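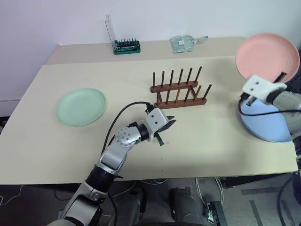 4.2 The open day at Jemitz

Figure 3. Plate-racking station, Bormont two-arm system. One plate is held in the right gripper; the rack is empty.

We attended the Jemitz open day on 11/30/19 to see the task that Landeg reports as solved. The plates were plain, in a few solid colors, and the rack had two rows of pegs forming slots for them. Our hosts cited more than 500 successful runs but could not supply the logs. Requests to swap in other dishes were declined. We therefore treat the claim as untested and leave it out of Table 2.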